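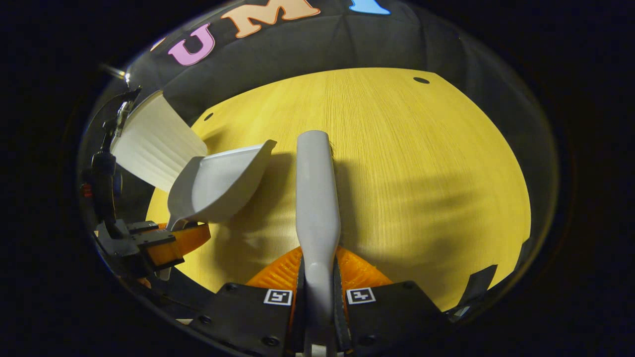 Hace seis años que la dueña de la tienda de Endale escucha la misma pregunta: si de verdad hace falta gastarse tanto en una herramienta de mano. Su respuesta ha ido cambiando. Antes decía que sí, sin pensarlo. Ahora pide que le enseñen primero lo que el cliente tiene en casa y mira sobre todo por dónde se agarra. Un mango gris, liso y mate, algo más estrecho hacia la punta redondeada y con un abultamiento suave, le parece un punto de partida tan respetable como cualquier pieza con apellido. «La gente viene a preguntarme por el acero y yo le pregunto por la mano», dice. «Del acero ya hablan los catálogos.»

Quedamos un viernes a las ocho de la mañana, antes de abrir. Yo iba con una idea hecha, lo reconozco: que la palabra «ergonómico» se imprime en las cajas porque no cuesta nada imprimirla. Ella no me la quitó del todo.

«Significa algo, pero no lo que cree el comprador», me corrige. «Que un mango sea cómodo durante los diez segundos que lo pruebas en el mostrador no dice nada de cómo será al cabo de una hora. Y en la tienda nadie pasa una hora.»

Le enseño el folleto de Pellusetti, que promete una empuñadura «estudiada para todas las manos». Se ríe y lo deja boca abajo junto a la caja. Tiene las manos pequeñas y, según cuenta, casi todo lo que vende le queda grande. «Para todas las manos quiere decir para una mano media. Yo todavía no he atendido a ninguna mano media.»

Los precios tampoco ayudan a creer. Un modelo básico de Varnard cuesta 49 euros y el superior, 59. Pregunto qué se compra con los diez de diferencia y tarda en contestar. «El estuche», dice al fin. Luego matiza: en el caro, el remate está mejor acabado y no se nota la junta. Ella no los pagaría, aunque los cobra cada semana.

También le pregunto por el estudio que citan varios fabricantes, el de los 2.019 usuarios satisfechos. Lo ha leído, cosa que yo no esperaba. Son personas que rellenaron una tarjeta al registrar la garantía, o sea, gente que acababa de pagar. «¿Qué iban a poner? A mí me gustaría ver a los mismos dos inviernos después, cuando la herramienta está en el fondo del cajón.»

De Tredside, la marca que más vende, habla con cierta simpatía. Retiró hace tiempo un mango blando que se volvía pegajoso con los años y cambió los defectuosos sin poner pegas. Le digo que eso es lo mínimo. «Sí, lo mínimo. Pero llame usted a los otros y me cuenta.»

En cuanto a consejos, da pocos y a regañadientes. Probar la herramienta con la mano cansada, por la tarde. Cerrar los dedos sin apretar y ver si resbala. Desconfiar de los surcos marcados para cada dedo, que obligan a agarrar siempre igual. De los tres modelos que tiene en el escaparate, solo recomendaría uno, y no quiere que escriba cuál.

A las nueve y media entra el primer cliente y pregunta por el más ergonómico. Ella me mira un momento y le pide que le enseñe la mano.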